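About Kadico

Phone and tablet repair in Daltthorpe
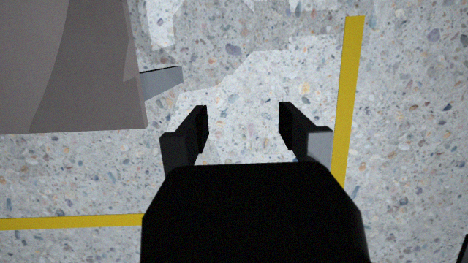

A dark gripper with its two fingers open.

Kadico repairs phones, tablets and small mobile devices. We work from one shop in Daltthorpe and take in mail orders from the rest of the region. The company has been in business since 2011 and has 5 full-time technicians.

What we do

Most of our work is screens, batteries and charging ports. We also replace cameras, speakers, buttons and back glass, and we do board-level repair on selected models. If your phone has stopped charging, it may only need the port cleaned. We check for this first and do not charge for it.

We repair devices from all the large makers and many of the smaller ones. For older phones we may have to order the part, and we will tell you the price and the expected wait before we order anything. We currently keep parts in stock for 65 models. The list changes as new phones come out and old ones go out of use.

We do not sell new phones or service plans. We do sell used phones that have been through our own workshop. Each one comes with a printed sheet showing what was replaced and the battery capacity on the day it was tested.

How we started

Kadico began as a repair counter at the back of a stationery store on Flovudside. In those days most customers brought in phones with physical keyboards, and the usual job was a worn keypad or a loose battery contact. When touch screens took over, the work changed and so did the tools. The counter ran out of space in its second year and we rented the unit next door, where the shop still is.

The mail-in service was added later, after people who had moved away kept asking if they could send us their phones. It now makes up a large part of what we do. Last year the shop and the mail-in service together completed more than 4000 repairs.

How a repair works

You can walk in without an appointment. We look at the device at the counter, write down the fault and any existing damage, and give you a price. If you agree, we start the job. A screen or battery on a common model is normally ready the same day. Board repairs take longer, and water damage takes longer still.

For mail-in repairs, fill out the form on our Contact page and print the slip that comes with the confirmation email. Pack the phone in a rigid box with the slip inside. Please keep your SIM card, memory card and case at home. We email a quote once the phone has been inspected. If you decide against the repair, you pay return postage only.

Testing

Every phone goes through a 34-point check before it leaves the workshop. The check covers touch response, both cameras, the microphones, charging, wireless signal, sensors and sound. A second technician does the check, so the person who did the repair does not sign off on it. A copy goes in the bag with your phone.

Your data

Please back up your phone before you bring it in, if it still turns on. We do not need your passcode for most repairs. If we do need it for testing, we will ask, and you can choose to come in and unlock the phone yourself. We do not open photos, messages or accounts. Phones left with us overnight are kept in a locked cabinet.

Warranty

Parts and labor are covered for one year on screens and charging ports, and for six months on batteries. The warranty does not cover drops, liquid or repairs done elsewhere after ours. Keep your receipt, or give us the phone number you used when you booked.

Sin

Sin is our online booking and tracking system. It replaced the paper tickets we used before. Enter your repair number and it shows whether your phone is waiting, on the bench, in testing or ready for pickup. It works in any phone browser and there is no app to install. Text alerts are optional and can be turned off at any time.

Old phones and batteries

We accept old phones, chargers and loose batteries for recycling during opening hours, free of charge. Swollen batteries should be handed to a member of staff and not put in the bin by the door. Phones that can still be used are taken apart for spares or repaired for resale, after the storage has been wiped.

Coming up

The Flovudside shop will stay open one hour later on weekdays starting in September. Mail-in hours are not affected.

Page last updated: Jun 17, 2019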